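The two arms in the Numstead test room are fixed to the same rail, and for most of the working day they handle towels. The head of testing at Dravance, who asked to be identified by position only, described the task as a plain one chosen for practical reasons. "Most of our customers handle soft goods," the test lead said. "A rigid box tells us very little about a finger. A hem tells us a good deal."

Dravance set out last year to choose between two sets of fingertips for its laundry and linen clients. The first set, supplied under the name Karnach, has a narrow tapered tip. The second, the Rankin, is broader and carries a softer pad. Each set was put through 1,000 grasps on folded and unfolded cloth, with the same arms and the same controller settings throughout.

According to the test lead, the results did not favour either set across the board. The Rankin pad held thick towelling securely once it had closed on it, but was less dependable when asked to pick up a single layer by the corner. The Karnach tip found corners more readily. It also wore faster, and the team now inspects the edges after every 300 grasps.

"We had assumed that wear would be a matter for the maintenance budget," the test lead said. "In practice it affects the grasp itself. A rough edge will catch on stitching, and the operator sees a pull that looks like a fault in the controller."

Cameras formed the second part of the comparison. The programme records one view from the wrist and one from a fixed position over the work surface, and reviewers were asked to judge each grasp from one view alone before being shown the other. The test lead said the fixed view was the better guide to where the arms stood in relation to each other, particularly when both were working on one item. The wrist view was preferred for judging the position of the tips against a hem.

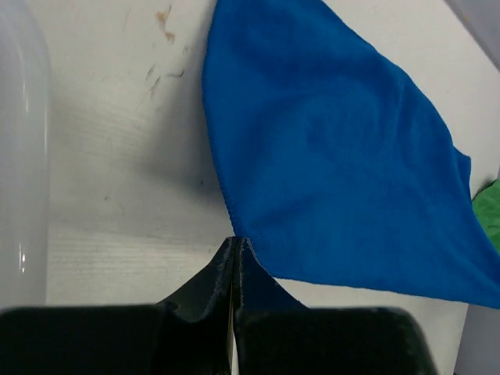
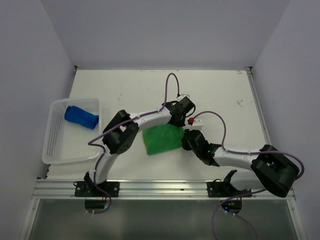
"If a client can pay for only one camera, we ask what they are folding," the test lead continued. "For large flat pieces I would take the fixed one. For anything where the corner matters, I would want the wrist – and I would want it cleaned at the start of each shift."

Asked whether a recommendation would be issued in May, as first planned, the test lead was cautious. The controller trials are still under way, and a slower closing speed has yet to be tried with the Rankin pad. Extra sessions have been booked on Saturday mornings, when the room is quieter and the arms can be left to run through a full set without interruption. The fitted sheets, the test lead added, will be left until the towels are finished.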